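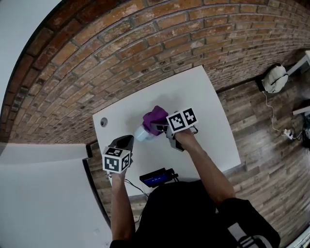

Fig. 2. Cup and cloth at the brick wall, table pushed in.

Section 2: Wiping Down the Gatlow Table

The Gatlow has a white top, chosen by people who presumably never drink coffee. Wipe it after each use.

1. Push the table up to the wall. If your wall curves, you will have a gap. Accept the gap.

2. Clear off the big things first. One small cup may stay, as long as you dry it before you put it back down.

3. Dampen a soft cloth and wring it out well. Any color will do, but wash a dark one by itself first. A new purple cloth on a white table is an experiment.

4. Wipe from the wall toward you, then along the near edge, where the crumbs go to retire.

5. Bunch the cloth over the cup and turn it once or twice to dry the outside. Lift the cup and wipe the ring under it.

6. Go over the cable hole last, using a dry corner of the cloth.

NOTE: The round cover in the cable hole lifts out. It also rolls. Spare covers are sold as Brulton part 105.

CAUTION: Do not let water run into the cable hole. Keep phones and anything else with a screen away from the wet side of the table.

CAUTION: No bleach, no scouring pads. The finish will remember — and so will the warranty.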